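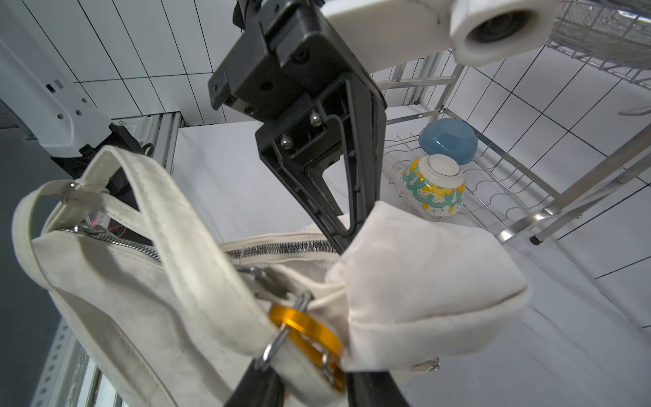
I have owned four dish racks and every one of them has ended up with a handbag leaning on it, says Ilham Santoso.

Brarkora publishes free guide to the worst corner of the kitchen

BRORNDALE, 6 July 2021 – Household goods retailer Brarkora today publishes The Drakar Guide, a free booklet about the part of the kitchen where clean crockery waits to be put away and everything else waits with it. It runs to 13 pages, which the company admits is a lot to say about bowls.

The guide takes its name from Drakar, the home-tidying service Brarkora has run from its Brorndale shop for the past 3 years. Staff on the service have spent much of that time next to other people's sinks. They report that cupboards are rarely the trouble. Customers with beautiful cupboards, labelled ones even, still keep their favourite bowl on the rack from one end of the week to the other, because it will be wanted again at breakfast and the cupboard is a whole arm's length away.

Then there is the bag. It comes in with the shopping, or on somebody's shoulder, and it is put down "for a second" beside the washing-up. By the weekend it contains a tea towel, a bill and half of the post. 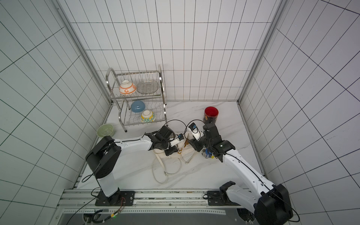 The Drakar Guide does not ask anyone to live without a dish rack or a bag. It asks them to decide which is which. Readers are invited to set aside 20 minutes and work in the following order.

Empty the rack first. Bowls that have been upside down since the day before yesterday are as dry as they will ever be. Put plates away before bowls, and leave the awkward glass one until you have both hands free.

Empty the bag next, all the way to the bottom. Cloths go to the wash or the drawer. Anything sticky goes in the bin without an inquest. Straps should be looped inside the bag before it is hung up, where they can no longer catch a passing handle.

Last of all, wipe down the space you have uncovered and resist the urge to put something nice on it. The guide devotes a page to this urge. Fruit bowls come out of it badly.
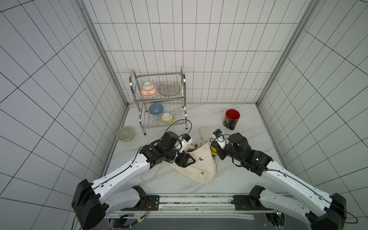

Canvas tote with gold butterflies, in front of a two-tier rack of crockery.

Soft bags get a chapter to themselves. A tote has no opinions about its own shape and will take up as much room as it is given, so the guide suggests folding it in half lengthways, handles in, and keeping it on a hook by the door. Owners of more than one tote may keep the spares inside the first. Owners of a great many are directed to a separate paragraph, written in a firmer tone.

The booklet also deals with bowls of the cherished but unstackable sort. Patterned ones tend to be bought singly, on holiday, and fit inside nothing else in the house. Drakar staff advise giving them a low shelf and some elbow room. Turning them rim down on the rack is fine overnight, but it should not be mistaken for storage.

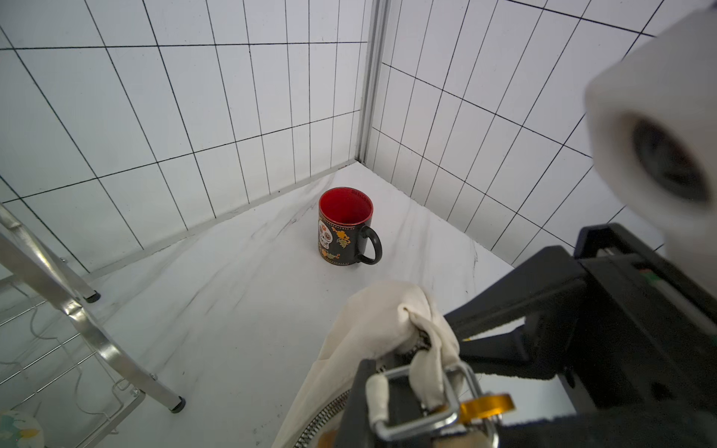 Mugs were the subject on which Brarkora expected the most argument, and the draft chapter was rewritten more often than any other. The first version told readers to keep a matching set and give the rest away. This went down poorly in the office, where people were drinking out of all sorts at the time. The final version allows each member of the household one mug that matches nothing. A black one with a sugar skull on its side, orange and yellow flowers and a bright red inside would qualify comfortably, and may stand out on its own if its owner insists. A second such mug has to go in the cupboard.

Brarkora has printed 2000 copies of The Drakar Guide. They can be picked up at the till in the Brorndale shop, with or without buying anything, although the company would naturally prefer with. A follow-up on the drawer containing the batteries and takeaway menus is planned for September, nerves permitting.

ENDS

Notes to editors

Brarkora sells kitchen and household goods from its shop in Brorndale. Drakar is its home-tidying service. Bookings are taken in the shop.

Review copies of the guide are available from the MacLeod press office, which handles media enquiries for Brarkora. Please allow a little time for a reply, as the office is currently putting its own mugs away.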